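September 11, 2025

I've finally caught the jam bug, and I blame the plums at Durisau! We drove up in August, filled 3 buckets before lunch, and my kitchen has smelled like sugar ever since. My first batch came out runny (lovely on porridge, though), so for the second I squeezed in a lemon and let it bubble for 60 minutes on the lowest flame. What a colour! Deep, dark red, with bits of skin all through it. Next up is quince, if the Liltar market has any this weekend.

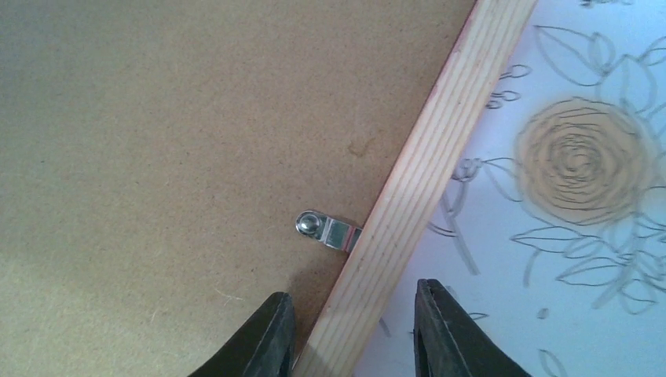

My neighbour reckons I should leave the stones in while it cooks and fish them out later, for the flavour. I'm trying that on Saturday.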